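Giving up the big shop

In November I stopped doing a weekly supermarket shop. I had done one every week for as long as I'd had my own kitchen, with a list, a trolley and a boot full of bags. Now I buy food in small amounts most days, mostly on foot, and I have kept it up long enough to write down how it has gone.

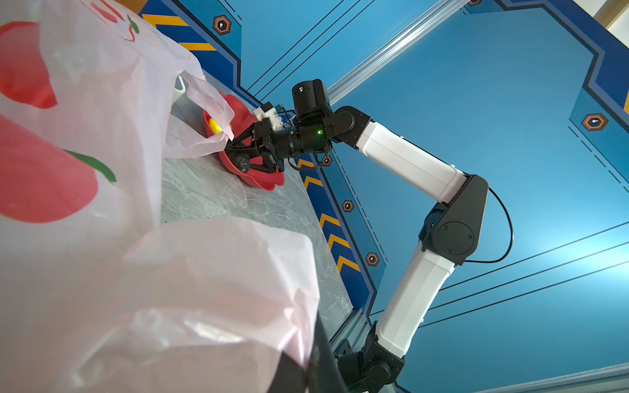
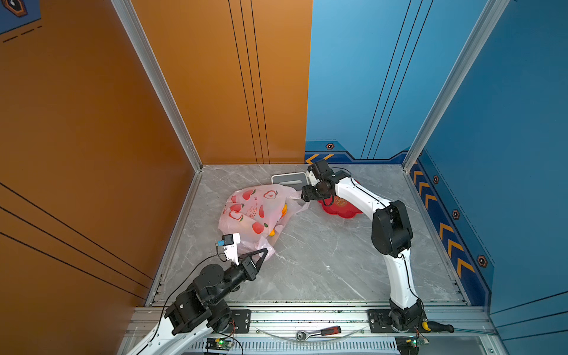

The reason was money to begin with. I went through the bank statements at the kitchen table one evening and added up what had gone on groceries over the year. It came to £2116, for one person who also eats lunch at work. I wouldn't have minded if I had eaten it all, but I knew how much went in the bin. Half a cucumber every week, more or less. Salad bags gone to liquid. A tub of crème fraîche bought for one spoonful.

Prakash Salian, who I share an office with, has never done a big shop in his life. He grew up over a greengrocer's and thinks of a full fridge as a sort of illness. His advice was to decide what to eat after looking at what was for sale, and to leave the list at home. I managed the first part. I still take a list, but it's now three or four things on the back of an envelope.

I live at the Mavville end of town, where there is a parade with a greengrocer, a butcher who shuts at two, a bakery and a small general shop called Studetti. The greengrocer is the one I use most. You can buy one carrot there. I felt silly the first time I did it and the man at the till didn't look up.

Some things cost more this way. Tinned tomatoes in Studetti are nearly double what I used to pay, and so is washing-up liquid. I now go to the supermarket once a month for tins, rice, oil, cleaning stuff and loo roll, and it takes me twenty minutes. Coffee I order by post. Everything fresh comes from the parade.

The cooking has changed more than I thought it would. With a full fridge I was always working against the dates on packets, so dinner was whatever was closest to going off. Now it's plainer. Leeks and potatoes, an egg on something, a chop if I've got to the butcher in time. I eat far more cabbage. Beatrice Kirui at number nine gave me her way of doing it, which is to shred it fine, fry an onion until it's properly soft, add the cabbage with a chopped tomato and a bit of salt, and take it off the heat while it still has some bite. I have it about twice a week. She says I overcook the onion.

I bought a set of lidded glass tubs in the Sakamoto sale, thinking I would need them for leftovers. I use two of them. The rest are in the cupboard over the cooker if anyone local wants them.

The bad parts. When it rains hard I don't want to go out, and I have had toast for dinner more often than I'd like to admit to my mother. When I was ill with a cold for a week there was very little in the house, and I should have kept some soup in the freezer. I do now. Having people round needs planning a day ahead, especially if I want meat, because of the butcher's hours. Anyone with small children or a long commute will read this and roll their eyes, and fair enough. I work a ten-minute walk from home and finish at four.

As for the money, I kept receipts in an old biscuit tin. The first three months came to £325, including the monthly supermarket trips and leaving out the coffee. That is a good deal less than before. Part of it is down to having stopped buying wine with the groceries, so I wouldn't put all of it on the new system.

The food bin used to be full by collection day and now has tea bags and peelings in it. I've turned the fridge down a notch too, as it was freezing the milk with so little else in there.

Next I want to sort out bread. The bakery loaf is good for two days and I take four to get through one. Freezing half works, but the crust comes off in the toaster. If you have a way round that, leave it in the comments.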